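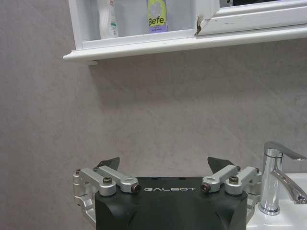

写真1 洗面台まわりの作業。壁の棚に瓶が二本、手前がグリッパー

客室清掃の自動化に関する職場会議 議事録

日時:6月9日(火) 14時から
場所:Skarinport 一階 従業員食堂
出席:客室係、リネン係、設備係、フロント係の各代表、および客室部長
説明者:Stusto 導入担当
記録:Silvana Lopes(客室係)

記録者より。私の日本語に間違いがあるときは、金曜日までに紙に書いて、客室係の箱に入れてください。直してから保存します。

1.前回の議事録の確認

5月の議事録について、一か所の訂正がありました。「ロボットは浴室を清掃する」と書きましたが、正しくは「ロボットは洗面台まわりの物を整える」です。浴槽、便器、床の清掃は今まで通り人が行います。訂正のうえ、承認されました。

2.試験運用の報告(Stusto)

対象は三階の客室4室です。5月の一か月間に、洗面台まわりの作業を100回行いました。作業の内容は、棚の瓶をそろえること、使ったコップをかごに移すこと、小さいタオルを置くことの三種類です。
人の手伝いなしで終わった作業は44回でした。残りは、途中で客室係が呼ばれて、物の位置を直したり、作業を引き取ったりしました。
Stustoの説明では、止まる原因でいちばん多いのは、瓶が棚の奥に入りすぎている場合です。次に多いのは、お客様の私物が棚に残っている場合で、このときロボットは触らずに待つ設定になっています。

リネン係から質問がありました。44回という数字は、会社の目標と比べて良いのか悪いのか。客室部長の回答は、目標の数字はまだ決めていない、試験が終わってから決める、というものでした。リネン係は、目標がないまま続けることに賛成できないと述べ、この意見を議事録に残すように求めました。

3.客室係の仕事の変化

客室係から、次の意見が出ました。
呼び出しの音が鳴ると、ベッドの作業を途中でやめて洗面所に行かなければなりません。一回の時間は短いですが、戻ったときに、どこまで終わったか分からなくなることがあります。枕カバーを二回替えた人もいました。
一方で、腰と手首が楽になったという声もあります。特に、年上の同僚は、低い姿勢でコップを集める回数が減ったことを喜んでいます。
また、作業表にはロボットの分の時間が最初から引いてあります。ロボットが止まって人が行った場合も、その時間は戻りません。これは公平ではない、という意見が複数ありました。

話し合いの結果、試験期間中は、呼び出しに対応した時間を作業表の余白に手で書くことになりました。客室部長は、書かれた時間を勤務時間として認めると約束しました。呼び出しの音については、Stustoが、すぐに鳴らさずにベッドの作業の区切りまで待つ方法を調べます。

4.棚と洗面台の状態について

設備係が写真1を配りました。棚の扉の枠の角が欠けて、白い表面が割れている所があります。とがった部分に手や布が引っかかるおそれがあるため、設備係が修理します。修理の日まで、この棚を拭くときは手袋を使ってください。
リネン係は、欠けた原因がロボットかどうかを尋ねました。設備係は、写真だけでは分からないと答えました。今後は、試験の部屋について、朝の最初の作業の前に棚と蛇口の状態を見て、傷があれば記録します。記録は設備係が行い、客室係の仕事には加えません。

棚に置く瓶の位置についても話しました。Stustoは、瓶と瓶の間を空けて置いてほしいと希望しています。客室係は、きれいに見える置き方とロボットが取りやすい置き方が同じとは限らない、と答えました。次回までに、両方の置き方を一つの部屋で試して、フロント係にも見てもらいます。

5.研修

ロボットの停止と再開の方法について、研修を行います。教材はTejadaの研修室で使っているものを借ります。今の教材は英語だけですので、日本語とポルトガル語の版を作ることが決まりました。ポルトガル語は記録者が手伝いますが、勤務時間の中で行います。
研修は全員が対象です。夜の勤務の人のために、同じ内容を夕方にも行います。
客室係から、止めるボタンの場所を研修の前に知りたいという希望があり、Stustoが休憩の後に実物で説明しました。全員が一度ずつ押しました。

6.費用

客室部長から、試験の消耗品の費用は5月分で1,211ユーロという報告がありました。この中には、指先の部品の交換と、充電場所の工事が入っています。客室係の手袋の予算とは別の会計です。
リネン係は、洗濯室の台車の車輪が三か月前から直っていないと発言しました。議題の外ですが、客室部長が来週までに返事をします。

7.人員について

いちばん長く話した議題です。客室部長は、試験を理由に契約を減らす計画はないと述べました。客室係は、「計画はない」という言葉は「減らさない」という意味かと確認しました。客室部長は、年内は減らさないと答え、文書で出すことに同意しました。
来年以後については、Camexとの清掃契約の更新とも関係があるため、今日は答えられないとのことです。出席者の多くは、この回答に満足していません。次回の最初の議題にします。

8.決まったことと担当

呼び出し時間の手書き記録:客室係全員、明日から
呼び出しの音の調査:Stusto
棚の扉の修理:設備係
置き方の比較:客室係とフロント係
教材の翻訳:記録者、Stusto
年内の雇用についての文書:客室部長

次回の日は、文書が出てから決めます。

15時40分に終了しました。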